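Workbench layout for a shared light-industrial unit

Posted in Workshops and Premises, 2 April 2021

Our organisation has taken a lease on a unit at Darkemstead, and we are required to submit a layout before fit-out begins. The main working area will hold long benches with steel framing and overhead rails. We would be grateful for advice on the width of the aisles, and on whether the benches should be fixed to the floor. The floor area is 3,000 square feet. Two tenant groups will share it.

Endico Facilities

We recommend that you settle the aisles before you order any benches. In our own premises the main aisle is 60 inches wide, and this has proved adequate for a pallet jack and one person walking past. Secondary aisles may be narrower, subject to your local fire code. Please confirm this with the authority in writing.

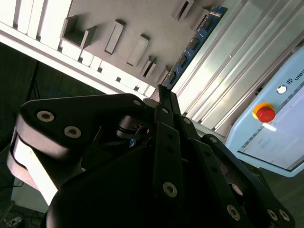

Benches that carry powered equipment should be bolted down. Those used for sorting, packing or paperwork may stand on locking castors, provided the castors are rated for the full load. Ours are rated for up to 600 pounds per bench. Power should be brought down from above wherever possible, as floor cables are a trip hazard and collect dust. Keep a copy of the anchor locations with the lease, as the landlord may ask for the holes to be filled when you leave.

skirkby_premises

Agree with the above on castors. Check the slab first. Ours was not level and we had to shim every bench.

Ionescu Property Services

Members should note that a shared unit normally requires a marked boundary between tenants. Painted lines are acceptable in most cases, although they wear quickly near the loading door and will need to be redone. Our last repainting was in January. The layout submitted should also show the exits, the extinguishers and the electrical panel, with the clear space in front of the panel hatched.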